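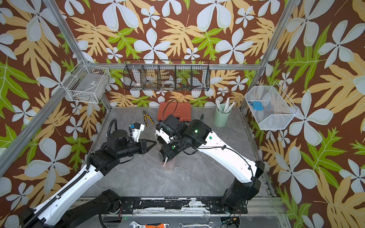 El papel pintado aguanta muchos años si se coloca con paciencia y se limpia poco. La mayoría de los problemas que veo en casas ajenas vienen de la preparación de la pared, y el resto de haber comprado un rollo de menos. Los diseños grandes y oscuros, como uno tropical de fondo marrón con flores blancas de cinco pétalos y hojas verde lima, piden más cuidado que un liso: el dibujo tiene que casar de una tira a otra y cualquier junta abierta enseña una línea blanca de pared. Con los lisos claros se perdona casi todo.

Preparar la pared

Quite los enchufes y apliques con la luz cortada en el cuadro. Rasque lo que esté suelto, tape los agujeros con masilla y lije cuando haya secado del todo. Pase la mano plana por la superficie, que nota más que el ojo. Si la pared tiene pintura brillante, mátela con lija fina y limpie el polvo con un paño apenas húmedo.

En paredes de yeso nuevo hay que dar una imprimación. Sin ella el yeso se bebe la cola y el papel se levanta por los bordes a las pocas semanas. Para papeles oscuros, tiña la imprimación con un poco de pintura del tono del fondo. Así las juntas se disimulan solas. Este consejo me lo dio Olga Barrientos, que empapeló pisos de alquiler durante media vida, y desde entonces no lo he dejado de hacer.

Calcular los rollos

Mida el perímetro de la habitación y divídalo por el ancho del rollo. Eso da el número de tiras. Luego mire cuántas tiras salen de cada rollo, sumando al alto de la pared el salto del dibujo y diez centímetros para recortar. En el salto está la trampa. Viene en la etiqueta, al lado de un símbolo con dos flechas. En mi comedor el dibujo se repetía cada 46 centímetros y de cada rollo salía una tira menos de lo que había pensado.

Compruebe que todos los rollos llevan el mismo número de lote. Dos lotes distintos puestos uno junto a otro se notan con la luz de la tarde, aunque en la tienda parezcan iguales. Guarde siempre un resto largo para remiendos, enrollado y con la etiqueta dentro.

Cortar y encolar

Corte la primera tira y úsela de guía para las demás, extendiéndolas a su lado para casar el dibujo antes de meter el cúter. Numere el dorso a lápiz y marque con una flecha la parte de arriba. Con hojas y flores sueltas es fácil poner una tira cabeza abajo y no verlo hasta el día siguiente.

Si el papel es vinílico o de base no tejida, la cola va a la pared. Si es de papel corriente, la cola va al dorso y hay que dejarlo reposar doblado el tiempo que diga el fabricante. Todas las tiras el mismo tiempo, porque el papel estira al mojarse y si una reposa el doble que otra ya no casan.

La cuchilla del cúter se cambia a menudo. Yo parto un segmento cada dos tiras. Una hoja gastada no corta el papel mojado, lo arrastra y lo rasga.

Colocar

La primera tira se pone a plomada. Nunca se fíe de la esquina ni del marco de la puerta. Trace una línea vertical a lápiz, no a bolígrafo, que la tinta acaba saliendo. Apoye la tira arriba dejando cinco centímetros de sobra y alise con el cepillo desde el centro hacia los lados.

En los rincones no doble una tira entera. Córtela de modo que pase un centímetro a la otra pared, y vuelva a empezar con plomada en la siguiente. Se pierde un poco de dibujo en el rincón y no se ve.

La cola que rebose por la junta se quita enseguida con esponja limpia y agua clara. En los fondos oscuros, la cola seca deja un brillo que no sale.

Arreglos pequeños

Burbujas: espere un día, muchas bajan al secar. Las que queden se abren con un corte pequeño siguiendo el borde de una hoja o un pétalo, se mete cola con una jeringuilla y se aprieta con un trapo.

Juntas levantadas: cola para juntas aplicada con pincel fino, rodillo y a esperar. No apriete demasiado con el rodillo o quedará una raya marcada.

Rozaduras: en los marrones y verdes oscuros va bien un lápiz de color de buena calidad, apenas apoyado. Pruebe primero detrás de un mueble.

Rotos: coloque un trozo del resto encima, casando el dibujo, y corte los dos papeles a la vez con cuchilla nueva. Retire el de abajo y pegue el parche en el hueco.

Limpieza

El plumero, de arriba abajo, una vez al mes. Los vinílicos admiten un paño húmedo con una gota de jabón neutro. Los de papel sin proteger, solo goma de borrar blanca o miga de pan del día, que sigue funcionando tan bien como en tiempos de mi abuela. Ni amoniaco, ni estropajos, ni toallitas.

En cocinas, ponga el papel lejos de los fuegos y del fregadero. El vapor levanta las juntas y la grasa se queda. En el baño solo lo pongo si hay ventana.

Ulises Riquelme me escribió en abril para preguntar si se puede empapelar encima de un papel viejo. Se puede si está bien pegado y es liso, pero yo lo quito. El peso de las dos capas y la humedad de la cola nueva suelen acabar con las dos en el suelo. Para quitarlo, agua caliente con un chorro de vinagre, media hora de espera y espátula ancha, trabajando siempre de abajo arriba.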